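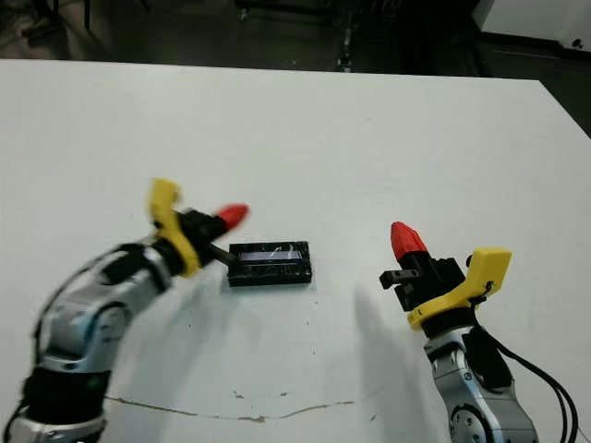 About Fundum

Hi, and welcome! I started Fundum as a workbench in my spare room, and it has since moved into the shared workshop on Zeman Street, up the stairs and through the blue door. I build robots there, mostly pairs of arms that do small fiddly jobs on a tabletop, and I write down what I did so you can try it at home.

The main build these days is Lallico. It's two arms, one table, and a whole lot of yellow brackets (I like yellow, what can I say). I've redrawn the gripper mounts 14 times and I'm still not done with the hooked part at the top. The red fingertips are my favorite bit - I went through a pile of shapes before I settled on a taper, and I'd happily talk your ear off about it.

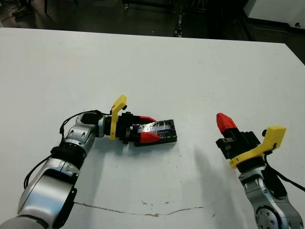 Lallico's left gripper on a small black block wrapped in clear tape.

Before Lallico there was Filtitz, a single arm that lived on a shelf and knocked over 2 lamps. I kept the build log going anyway, and it's up to 861 entries now, bad days included. Have a look at the ones from June if you want to see me fight with cable routing for a month.

I open the bench to visitors on Saturdays for 90 minutes, starting at ten. Bring your own project if you've got one, even a half-finished one! Tools are shared, coffee is free, and the contact form on this site comes straight to me - I answer most things within the week.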